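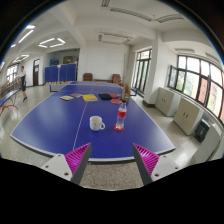 Rastel table tennis club gets a longer season

Players in Rastel will be able to keep their evening games going right through May, after the town agreed to leave the Murier hall open for two more months than it did last year. The club has grown to 307 members, and Hedvika Šimek, who draws up the playing schedule, was delighted with the news (she had been dreading another spring of telling people to go home!).

"We have folks driving over from Pultitz after work, and they'd play until midnight if you let them," she said.

Beginners are very welcome, and there are paddles to borrow at the door. Sohail Ghumman will run a free session for newcomers at 6 p.m. on the first evening of May.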